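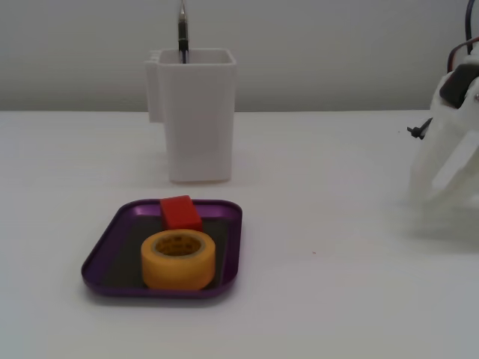
Dremico Small Grants Records

README for the public release, May edition

Summary

This release contains records of small loans and grants made to producer groups between the opening of the Dremico fund and the end of its second funding round. Each record covers one award to one group. The release is meant for people who study small-scale lending to farm and craft cooperatives, and for other charities that want to compare their own award sizes and repayment terms.

The main table has 800 rows. A second table lists the 295 producer groups that received at least one award. The two tables join on group_id.

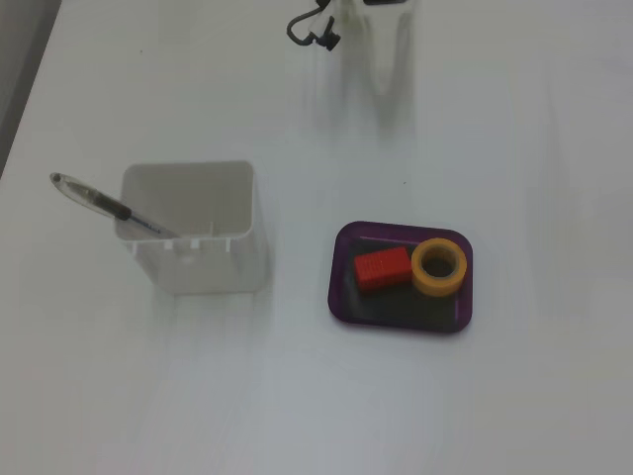
Prepared by Marisol Sánchez
Data and Reporting, Dremico

Files

awards.csv: one row per award
groups.csv: one row per producer group
codes.csv: lookup values for purpose, status and region
CHANGES.txt: edits made after the previous edition

All files are UTF-8, comma separated, with a header row. Empty cells mean the value was not collected. Zero means zero. The two were mixed in the first edition and have been separated for all rows where the paper form could be found.

Fields in awards.csv

award_id: text, unique. The prefix shows the field office that opened the file (V for Vilel, B for Bernley, L for Leiva).
group_id: text, matches groups.csv.
type: loan or grant. Mixed awards are entered as two rows with the same file_ref.
amount_local: amount paid out, in the currency of the award.
currency: three-letter code.
term_months: loans only. Blank for grants.
purpose: code, see codes.csv.
status: open, closed, written_off or moved.
file_ref: reference number on the paper file.

The status value "moved" applies to loans taken over by another lender before the end of the term. Dremico holds no repayment data for these after the transfer, and they should be left out of any repayment rate.

Fields in groups.csv

group_id: text, unique.
region: code. Regions with fewer than 20 groups are merged with a neighboring region.
members_reported: number of members as stated by the group on its first application. It is not updated when membership changes.
main_product: free text, cleaned for spelling only.
first_award_round: 1 or 2.

How the data was collected

Award data comes from the application form and the payment record. Field staff typed the forms into a shared sheet at the office where the file was opened. The Vilel and Bernley offices used the same form throughout. Leiva used an older form in round 1, without a question on other sources of credit, so that topic is left out of the release entirely.

Payment amounts were checked against bank statements. Where the form and the statement differed, the statement was used. Purpose codes were assigned by one member of staff and reviewed by another. Disagreements were settled using the text of the application.

Privacy

Group names, officer names, bank details and village names have been removed. Groups gave written consent for their records to be used in this form. Groups that declined are not in either table. Please do not try to identify a group by matching main_product and region with other sources. Some products are made by a single cooperative in a given area.

Known limits

Rejected applications are not included, so the tables cannot be used to study who gets turned down.

Amounts are not adjusted for inflation or converted to a common currency. Users who need one should state the rate and the source.

Late repayments are not marked. A closed loan may have been repaid on time or up to 2 years after the due date.

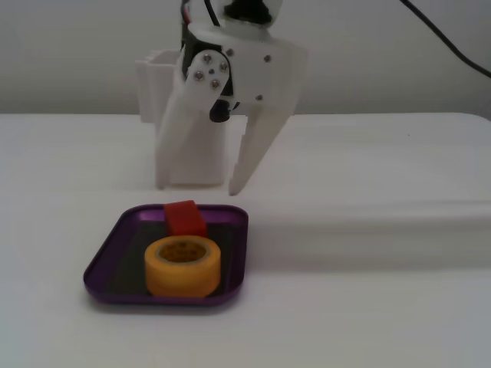 Member counts tend to be round numbers. For older groups they often include families who had stopped selling through the cooperative. Treat members_reported as a rough size band.

The free-text product field uses the word the group used. Honey, raw honey and comb honey appear as separate values. No attempt was made to group them.

Terms of use

The tables may be copied, shared and changed for any non-commercial purpose, with credit to Dremico. Commercial lenders should write to the data desk before use. Suggested credit line:

Dremico Small Grants Records, May edition. Data and Reporting, Dremico.

Corrections

Send corrections to the data desk with the award_id or group_id and a short note on what is wrong. Changes to amounts need a copy of the payment record. Accepted corrections are listed in CHANGES.txt and applied in the next edition. Existing files are not replaced between editions.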